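Unit 4: Budgeting for hand-held gripper equipment
Course notes, Lucero Rivadeneyra

Last time we covered the purchase request form. These notes cover what goes into the number at the bottom of it.

Start with the task list, then price the tools. A home tidying task needs jaws that can close on cloth and also open wide enough for a box lid. If one gripper model does both, you buy one kind of spare.
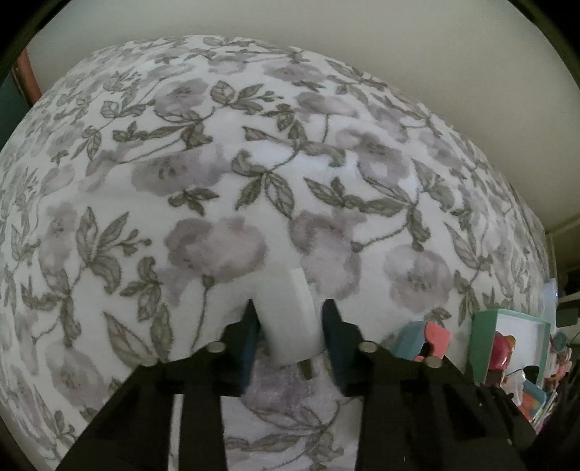 Fig. 4.1. Gripper at work against floral-print fabric.

Soft goods are the usual reason finger pads get replaced, so list pads as a consumable and keep them off the equipment line. In our worked case the Prekitz quote is $2000 for 2 grippers, with pads at $240 a set. Winedik asks nearly the same for the grippers but charges for shipping.

Power is the line students forget. Write down every charger, adapter and power strip the work area needs, and check where the outlets are before you order cables. 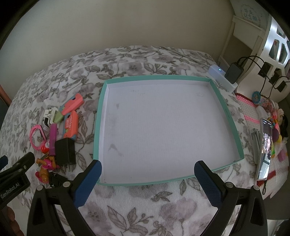 Props belong in the budget too — boxes, lids, small toys, bedding. They are cheap one at a time, but they get lost and broken, and a task that calls for a certain box needs a second one on the shelf. Set aside $1000 for props and storage bins in the worked case.

Delivery: Asico wants the order in by July. Put the lead time next to the price on your sheet.

For next class, redo the worked case with a single gripper. Yanti Sembiring has the blank sheets. Hand yours in to Shuk-fan Tsang before noon.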